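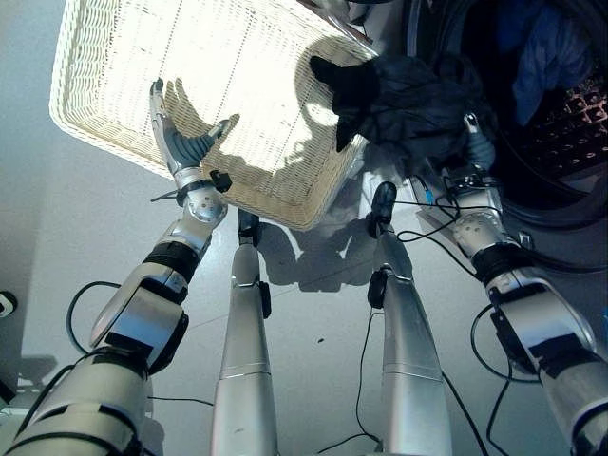 ## How do I recover the balance on a laundry card when moving out of a Masance building?

**Bienvenido Tagle**
Posted 16 May 2019

My lease ends at the close of the month and my Storasus laundry card still holds $33. The lease does not mention the card. The leasing office referred me to the card company, and the card company referred me to the leasing office.

**Yagi Resident Desk**

The balance is refunded by the card company on written request. Residents should submit the card refund form, together with the number printed on the back of the card and a forwarding address. The form must be received before the lease end date. Requests received after that date are reviewed individually and may be declined.

The leasing office does not hold card funds and cannot pay them out. It can, however, sign the section of the form that confirms tenancy. Please allow four weeks for a check to arrive. The $4 card deposit is returned only if the card itself is enclosed and still reads correctly.

**unit659**

I got mine back last year but it took a couple of phone calls. Keep a copy of the form. You could also just sell the card to a neighbor, that is what most people on my floor do.

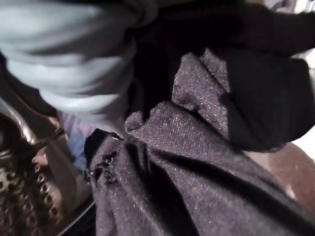 Can the remaining balance be moved to a card at another building instead?

**Gosutano Tenant Services**

Transfers are available only between buildings that use the same card system. The new building's office can confirm which system is installed. Where the systems match, both cards should be presented at the reload station and the transfer option selected – the full amount moves at once, and partial transfers are not offered.

Where the systems differ, a refund is the only option. With regard to the previous reply, selling a card privately is not recommended. A registered card remains in the name of the original holder, and any later claim on it must be made by that person.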